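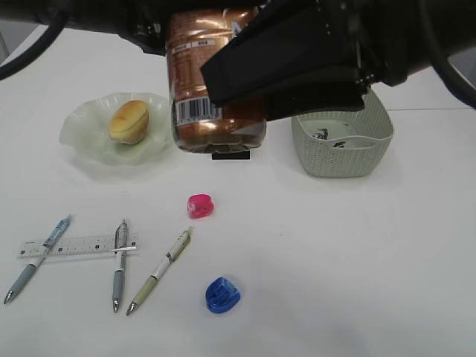 Convocatoria para técnico/a de campo en abastecimiento de agua rural

Referencia: 1512
Fecha de publicación: 27 de abril de 2022

La Fundación Zivia, en consorcio con el Instituto Técnico de Celtcombe, abre el proceso de selección de un puesto para la misión de diagnóstico previa al proyecto Jillik, de rehabilitación de pozos y redes menores en la cuenca del Ondieki. La misión comienza en julio.

Objeto del puesto

Levantamiento de datos en 40 puntos de captación, con medición de caudal, nivel estático y parámetros fisicoquímicos básicos. El ámbito de estudio comprende 553 hogares. Los resultados servirán de base para el diseño hidráulico y el plan de mantenimiento.

Funciones

- Ejecutar ensayos de bombeo y registrar las curvas de descenso y recuperación.
- Tomar muestras según el protocolo de la misión y tramitar su envío al laboratorio.
- Georreferenciar captaciones, depósitos y tramos de conducción.
- Redactar la memoria de campo y los anexos de datos.
- Participar en las reuniones de coordinación con las autoridades locales.

Requisitos

- Titulación en ingeniería civil, hidrogeología, ciencias ambientales o equivalente.
- Más de dos años de experiencia en trabajo de campo en zonas rurales.
- Manejo de QGIS y EPANET.
- Español e inglés, hablados y escritos.
- Permiso de conducir en vigor.

Se valorará la experiencia previa en evaluación de daños en infraestructuras hidráulicas y en formación de operadores locales.

Condiciones

Contrato por obra, a jornada completa. La fundación cubre viaje internacional, alojamiento en la zona, seguro médico y de evacuación. Las dietas se abonan por mes vencido. El puesto no admite trabajo a distancia durante la fase de campo.

Presentación de candidaturas

Currículum de extensión máxima de dos páginas, carta de motivación y copia del título, en un único archivo PDF, a través del formulario de empleo de la fundación. Debe indicarse la referencia en el asunto. No se admitirán expedientes incompletos. Las personas preseleccionadas realizarán una prueba escrita sobre interpretación de ensayos de bombeo y una entrevista.

Utilizamos cookies propias y de terceros con fines estadísticos. Aceptar | Configurar

© Fundación Zivia | Contacto | Aviso legal | Volver arriba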